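Section 2. Setting Up the Label Printer and Making Your First Labels

Applies to the Vokix desktop label printer with Dredska tape cartridges. For the handheld model, use the folded sheet that came in its box.
Text by Kiprono Kariuki. Last revised in March.

Before you start

Check that you have the printer, the power adapter, the starter cartridge, the cleaning stick and the cable. The starter cartridge holds less tape than a full one and runs out sooner than people expect. Full cartridges are sold separately in white, clear and yellow, in two widths: 10 mm and 18 mm. Both widths fit the same slot.

You also need a flat place to work, within reach of an outlet. Leave a hand's width of free space behind the printer. The tape comes out on the left side, so keep that side clear too.

CAUTION: Use only the adapter supplied. Adapters from older Vokix printers have the same plug and a different voltage.

CAUTION: The cutter blade behind the tape exit is sharp. Do not put your fingers or any tool into the exit.

Loading the cartridge

1. Make sure the power is off.
2. Press the ridged area on the back cover and lift the cover up.
3. Take the cartridge out of its bag and remove the cardboard tab. If there is no tab, it may have fallen off in the bag.
4. Look at the tape. If it is slack, turn the small wheel in the direction of the arrow until it is tight.
5. Feed the end of the tape under the two guides.
6. Lower the cartridge into the slot and press on both corners until it clicks.
7. Close the cover. It will not close fully if the cartridge is sitting high on one side. Do not force it.

Note: Once the ink ribbon has come out of the cartridge, winding it back in seldom works. Small loops can be taken up with the wheel. Larger loops usually mean a new cartridge.

Turning on and choosing settings

1. Plug the adapter into the printer first, then into the outlet.
2. Hold the power button until the screen lights up.
3. Use the arrow keys to pick a language and press OK.
4. Pick inches or millimeters. The measurements in this guide are in millimeters.
5. The screen asks for the tape width. Choose the width printed on top of the cartridge. The printer does not read it for you.
6. Press Feed once. A short blank piece comes out. Press Cut and throw the piece away.

If you set the wrong tape width, the letters will be cut off along the top or bottom, or will print very small. Go to Menu, then Tape, and choose again. Nothing is damaged.

Printing a test label

1. Type a short word.
2. Press Preview. The screen shows the length of the finished label.
3. Press Print and wait for the motor to stop.
4. Press Cut.
5. Take the label by its edges.

The print should be even and dark from one end to the other. A thin white line running the length of the label means there is dust on the print head. See "Cleaning the print head" further on.

Choosing a tape for the thing you are labeling
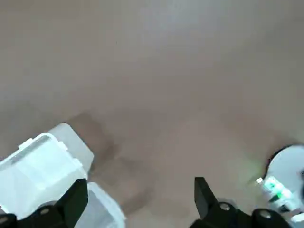 Tape color matters more than letter size when it comes to reading a label from a distance. Black on white is the safest choice for shelves, binders and dark drawers. It is a poor choice for pale plastic. On a white, translucent container with a hinged lid, the border of a white label disappears into the plastic, and when strong light falls on the open lid it can be hard to find the label at all. Use yellow tape for boxes of that sort. Keep it inside the raised rim of the lid, on the flat part, and leave a small gap all the way around. A label that climbs the rim will lift at the corners. Clear tape looks tidy on colored plastic and on glass jars, but the letters are only as readable as whatever is stored behind them.

Use 10 mm tape for narrow edges, cables and small lids. Use 18 mm tape for two lines of text or for anything you want to read without bending down.

Some surfaces do not hold any of the three tapes well: raw wood, brick, heavily textured plastic, silicone and fabric. For fabric, use the Zatthorpe iron-on tape, which has its own instructions and must not be run through the printer with the automatic cut turned on.

Applying a label

1. Wipe the surface with a little rubbing alcohol and let it dry. Dish soap leaves a film, so rinse well if that is all you have.
2. Print the label and trim the corners round with scissors if you like. Rounded corners stay down longer.
3. Bend the label gently at one end until the backing splits along the center line.
4. Peel off one half of the backing only.
5. Line up the exposed half and press it down lightly. You can still move it at this point.
6. Peel off the other half and smooth the label from the middle toward the ends.
7. Rub it firmly with a cloth.

Leave a freshly labeled item overnight before washing it. After that, the white and yellow tapes can go through hand washing. The clear tape should be kept out of water. None of them belong in the dishwasher, the oven or the microwave.

To remove a label, warm it with a hair dryer on the low setting and peel slowly from one corner. Any glue left behind comes off with cooking oil followed by soap.

Saving labels you use often

The printer can keep 100 labels in memory. They stay there when it is unplugged.

1. Type the label and set the size and border.
2. Press Save. The screen offers the next free number.
3. Press OK to accept it, or type another number.
4. Write the number down somewhere. The list on the screen shows only the first few letters of each label, and this gets confusing once you have "Screws, long," "Screws, short" and "Screws, misc."

To print a saved label, press Recall, choose the number and press Print. To print several, press Copies first. The printer stops after each one unless Chain Print is on. Chain Print leaves out the blank strip between labels and saves a good deal of tape.

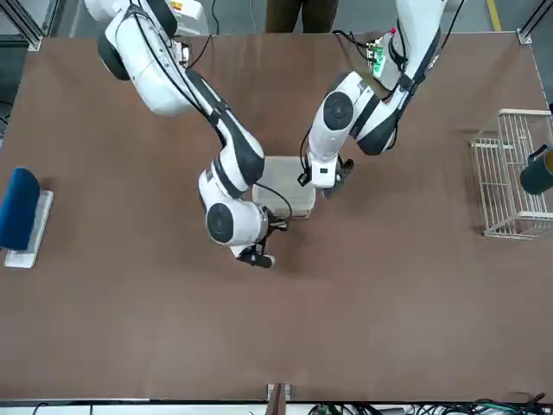 Saved labels can also be grouped under a heading such as Kitchen, Tools or Office. Press Menu, choose Groups, then New, and type a name. A label can belong to one group at a time. Deleting a group does not delete the labels in it; they go back to the main list.

Accented letters are under the Symbol key. Hold Symbol and press the plain letter until the one you want appears. The name Tănase, for instance, needs the a with a short curved mark, which comes after the more common accents. If you have the wrong one, keep pressing and the list starts over.

Cleaning the print head

1. Turn the printer off and unplug it.
2. Open the cover and lift out the cartridge.
3. Find the print head, the upright metal plate on the right side of the slot.
4. Draw the cleaning stick up and down it a few times. A dry cotton swab will also do.
5. Put the cartridge back, close the cover and print a test label.

CAUTION: The print head is hot right after a long print job. Let it cool before you touch it.

If something is wrong

The screen stays dark: check that the adapter is pushed all the way into the printer. The last part of the push is stiff.

The tape does not come out: turn the power off, open the cover and see whether the tape has folded back under the guides. Cut off the folded part with scissors and load it again.

The screen shows "Tape End" with tape remaining: press Feed two times. If the message comes back, replace the cartridge.

The label is printed backward: Mirror is on. It is meant for clear tape stuck to the inside of a window. Turn it off under Menu, Style.

For connecting the printer to a computer, go to Section 3.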